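Apr 5, 2023
Laundry bench, sorting and basket trials, G. Beddoe

Knit covers back from Verent this morning. Weighed the lot dry before doing anything else: 1375 g including the bag. Ribbed black ones only; the flat knit is on back order until June.

Prewash at 90 rpm, no spin, then line dried on the rack by the window. Everett wants tumble drying as well, but the Ospina dryer is still tripping its thermostat and I am not running it unattended. Logged as fault 171.

Heaviest single piece after drying was 351 g. Cuffs hold their roll better if the piece is laid flat first and turned from the inside. Turning from the outside stretches the first few ribs and they do not recover overnight. Lucinda found the same with the older batch.

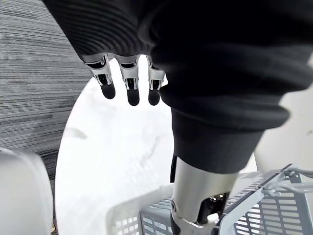
White plastic baskets to stay on the bench for the rest of the week. The wire ones snag the ribbing and should go back to the store. Boonsong has the key.

Lint: wipe black knit with the damp sponge, not the tape roller. The roller left adhesive on two cuffs last time and it shows up under the bench lamp.

To do: relabel shelf B, order more mesh bags, ask Yolanda whether Zastance will take the stretched pieces back. Repeat weights after second wash.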